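Residence Diary, Tredonmont House
13 October 2022

The clothing inventory resumed this morning in the second-floor workroom. Mr. Tanabe opened the room at the usual hour and set out the ledgers. Ms. Andrade had already sorted the everyday garments from the uniforms, and the rail by the window was reserved for items awaiting a decision. The ledger stood at 1,276 entries at the start of the day.

Matters carried over from the last session were taken first. The Prilano coats, 32 in number, have been entered and moved to the cedar closet. Two of the labels were found to repeat a number already used in May, and Mr. Siqueira has corrected both in pencil until the new labels are printed. The Pleltuvov delivery remains unopened at his request.

The rest of the morning was given to the question of staff dress for the winter term. The present guidance asks for a plain top in a light neutral color, worn with black. It says nothing on the length of the top, and this has led to differing practice on the upper floors. Mr. Wickramasinghe asked that the point be settled before any fabric is ordered. Beige tops were considered alongside the gray, with attention to the hem and to how the cloth sits over a black waistband. 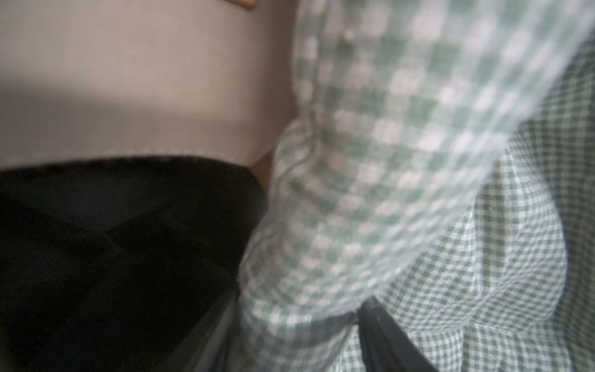
Beige top with stitched hem, over black.

The beige was preferred. It has a smooth, matte surface and looks well against black, although it was noted that lint shows on it and that a brush should be kept in each cloakroom. Mr. Nogueira favored a longer cut — he would add five centimeters to the pattern — and Ms. Andrade considered that the present length should remain available to those who want it. Both lengths will be offered. The wording of the guidance will be amended to say so, and I am to prepare the draft.

Checked fabric was discussed briefly. It remains permitted for outer layers and will not be issued by the House.

Lunch was sent up from Bite at noon and taken in the corridor, food not being allowed near the rails. The soup was very good.

In the afternoon 27 further entries were made, all of them linens. Progress was slower than I had hoped. Several pillowcases had been folded inside one another and had to be separated, and the steam iron was out of use until Mr. Tanabe replaced the fuse. The blue thread is nearly finished and has been added to the order list.

The room was locked at half past five. Remaining for the next session: table linen, the lower drawers, and the hat boxes on top of the wardrobe, for which the tall ladder must be requested from the ground floor.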